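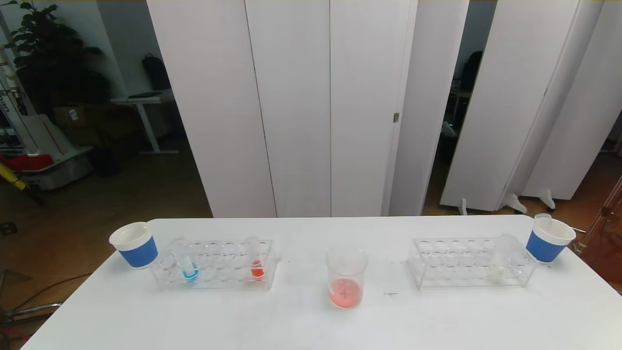 *The practice table: two racks, two cups, one beaker.*

So July is budget month, and I've been going back and forth on the second arm for long enough that I'm boring people at lunch. Time to write it down and get it out of my system.

For anyone new around here, I look after the bench side of a small automation project. We want a pair of arms to do the dull tube work: pick one up, carry it over, set it in the other rack, tip the liquid out if it's that kind of job. The practice table is about as plain as it gets and I'm very fond of it. Red-orange in one tube, a little bright blue in another, and clear acrylic racks that were the cheapest thing on the whole order sheet (and, I'll argue, the most important, more on that in a minute).

The big line is the arm itself. I had two quotes. Gisovetti came in higher but includes the wrist camera mount, the cabling and a year of phone support. Larkari was $1,503 cheaper, and I got very excited about that for one whole afternoon! Then I read the second page. The mount is extra, the longer cable is extra, and you pay for your own shipping if anything has to go back. Once I'd added all that in, the gap was down to $177. For $177 I would like a person who picks up the phone, thank you.

Efa Yorath, who signs off on my spending, asked me straight out why we need a second arm at all. Fair question. One arm can move a tube between racks just fine. What it can't do is hold a rack steady while it pulls a tube out, and these racks are light. I could bolt them down, sure, but then every layout is the same layout, and I want to be able to shift things around between runs. She said okay, put it in, but find me something to cut. Ugh.

So, cuts. I dropped the fancy adjustable table from Boonyarit. I loved that table. It goes up and down with a little handle and I had already picked the color. The white one we've got is flat and it stays put, so it wins. I also took out the spare set of grippers, then put half of it back (one finger set, not two) after a long talk with myself in the parking lot.

What I refused to touch is the small stuff line. I put $400 there for tubes, racks, paper cups, beakers and food dye, and I'd fight for it. Last year I budgeted next to nothing for supplies and ended up running out to the store with my own card over and over, then losing the receipts. Clear plastic and glass are hard on a camera, too, so I want a few different kinds of rack to practice with before we settle on one. If you're planning something like this, price out your consumables first and do the robot after. I did it backwards and had to redo the entire sheet.

Still undecided: lighting. I've got my eye on a panel light from Ovo, and I keep taking it out of the cart and putting it back in. A clear rack on a white table under flat light is kind of my worst case, so it may pay for itself in saved grumbling. If you've used one over shiny tubes, please leave me a comment, because the form has to be on Efa's desk by 4 p.m. tomorrow and that row still says "TBD."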